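April, gone eleven at night, feet in a washing-up bowl

Third week at Berchtold and I've finally sat down with all my payslips in one go, which I should have done a fortnight ago, but when you get in smelling of fryer you don't want to look at anything with a decimal point in it.

So. On paper I did 30 hours last week. In my own notebook (the little green one, I write the times on the bus) I did 31 and a bit, and the bit is nearly all closing down. The rota says we finish at ten. The doors shut at ten. There were still two tables on their puddings at ten, and then there's the coffee machine to strip, the floor, the bins, the till. I was out at twenty to eleven on the worst night and the payslip says ten, every single time, neat as anything.

I'm not even that cross about the hour. It's the tips I'm cross about!

When I started they said card tips all go through Zaltel, which is the system on the little handheld machines, and it shares them out by itself and nobody has to argue over a jar. Lovely, I thought. At the last place (the hotel on the Flermont road, never again) it was a jar, and the jar had a way of getting lighter between Saturday lunch and whenever it was counted. A computer seemed like progress. Only the Zaltel thing works on points, and you get your points from whatever job title somebody typed in when you joined, and I've been typed in as a "support runner". I have never run support in my life. I take orders, I carry plates, I do the section by the window on my own, and I get half the points of the girl who has the section next to me. She was as surprised as I was when we compared phones by the bins.

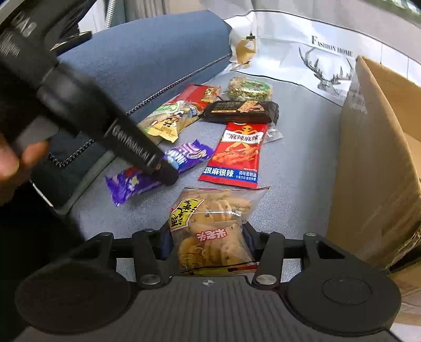
I asked the assistant manager and got the face. You know the face. He said it would be "looked at when the probation's up", and I said when's that, and he said he'd have to check. It's in my contract as six weeks. I've read it. I read it again on my break to be sure, leaning on the chest freezer with a bowl of staff pasta, and there's nothing in there on points at all. It says tips are shared "fairly between the team in line with site policy", and then I asked to see the site policy and apparently that's kept at Birkgate, at the other branch, in a folder.

A folder! In the other branch! I laughed out loud, I couldn't help it.

Anyway I'm off tomorrow and I've decided I'm going over to Birkgate on the bus to have a look at this famous folder. I rang first, and the woman who answered was ever so nice and said come between three and five when it's dead. She also said, quite quietly, that I wasn't the first to ask. I've been turning that over all evening.

What I worked out at the kitchen table, with the calculator on my phone and a cup of tea going cold: if I'd been on full points for these weeks I'd have had another 89 pounds. That's the gas. That's the gas and a decent pair of shoes from the work shop, the ones with the proper grip, instead of these things which have split along the side and let the mop water in. Hence the bowl.

I did nearly leave it. I lay on the bed when I got in and thought, you need this job, don't go making a name for yourself in week three. Mum always said keep your head down till they can't do without you. But then she also worked eleven years in that canteen and never got paid for one bank holiday properly, so I don't know that I'm taking all of her advice. 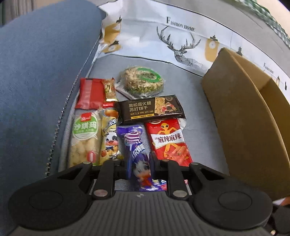
The other thing is I do like it there, and I want to put that down as well, so that when I read this back I don't think I was miserable. The kitchen lot are a laugh. The chef on earlies saves me the end bits of the lemon tart. I had a table tonight, an old couple, their anniversary, and they'd been coming since it was a carpet showroom (he kept telling me where the underlay used to be) and they left me a fiver in cash, folded up under the saucer, and she patted my hand and said that's for you, love, not for the machine. So other people have noticed about the machine too!

I don't know where I stand with that fiver, mind. Does cash have to go in? Add that to the list for tomorrow.

List for tomorrow then, before I forget:

Ask to see the tips policy, and ask for a copy or take a photo of it.

Ask who sets the job title on Zaltel and how you get it changed.

Ask about cash.

Ask if they pay the closing time at Birkgate, because if they do over there and we don't, that's a different conversation.

Take the green notebook. Take the contract. Take something to eat, the bus is forty minutes each way and last time I ended up paying silly money for a sandwich at the station.

Also ring the gas people in the morning and ask if the payment can go out a few days later. I hate that phone call. I'll do it first thing in my dressing gown and get it over with.

Water's gone cold. Left heel still sore. Bed.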